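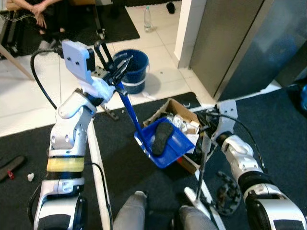
A reader writes that paying to have shoes fixed is a hobby for people with too much money, and that any sensible person throws them out and buys another pair. I read the letter out loud at the counter of Bikness, the shoe repair shop in Pandthorpe, and the owner went on brushing black polish into a loafer until I was done.

"Well, they can spell," she said. "Usually those ones can't."

She has run the place for 21 years, in the same narrow unit between a locksmith and the noodle restaurant Trương, whose kitchen shares her back wall. Her customers' shoes go home smelling of star anise and contact cement. A few people have complained about this and one asked whether it could be done on purpose.

I had brought a pair of brown lace-ups, partly as a prop and partly because the left one had been letting in rain since February. She turned it over, pressed a thumb into the sole, and made a noise I have otherwise only heard from dentists.

"You walk on the outside of your foot," she said. "And you don't untie them when you take them off. You stand on the back with your other toe." I said I might do that sometimes. "The heel is crushed flat. It's every time."

Her price for new soles and heels is $70, and she accepts that this is where the reader's letter has a point. Plenty of new shoes cost less. She won't work on most of those. "If the shoe was $40, I tell them, wear it until it falls apart and then say goodbye. I'm not going to put a good sole on a cardboard shoe. It's like putting a new roof on a tent."

What she wants to know is how the upper is doing. If the leather is sound and the sole was stitched on, a pair can be redone several times. If everything is molded in one piece, there's nothing to get hold of. She showed me a sneaker somebody had left with her, the sole peeling away like the lid of a yogurt, and said she'd glue it if they insisted, and that she'd say a small prayer.

The back shelves hold the shoes that were never picked up. I asked how many. She said she'd done a proper count when the insurance came due, and it was 231 pairs, a figure she gave with something close to pride. The ticket says they can be disposed of after 90 days. She has never managed it.

"People come back. A man came back after four years. He'd moved away, he'd got married, he had the ticket in his wallet. He wanted to know if they were ready."

Were they?

"They'd been ready for four years."

She doesn't think much of the advice that goes around about shoe care, most of which seems to come from people selling something in a tin. Her own is short. Leave a day between wearings if you own a second pair. Take the insoles out when they come out, and let them air somewhere that isn't the top of a radiator. Stuff wet shoes with plain paper and change the paper when it's soaked. She has views on shoe trees, which I asked about and then regretted asking about, having to be at the dentist by four.

On insoles she was more relaxed than I expected. A worn-out insole costs very little to replace, and roughly 20 percent of the people who come in convinced their shoes are finished only need that and a heel tip. "They're almost let down," she said. "They'd already picked out the new ones."

There used to be other repair shops in town. The one in the Vitine arcade closed and is now a place that sells phone cases and, for reasons of its own, honey. She bought the old stitching machine out of it, a green thing the size of a pony, and had to take the door off its hinges to get it in. It runs beautifully except in damp weather, when it skips.

I asked who would take over from her. She said her nephew had spent a summer at the finishing bench and was good with his hands and terrible with the public. "So he'd fit right in," she added, and then took a phone call from someone who wanted to know if she repaired umbrellas. She doesn't. She told them to bring it in anyway.

As for the reader, she asked me to pass on that the offer stands. Bring in the next pair before they go in the trash and she'll look at them for free, and if they're hopeless she'll say so.

My lace-ups will be ready a week from Thursday. I paid in advance, at her suggestion.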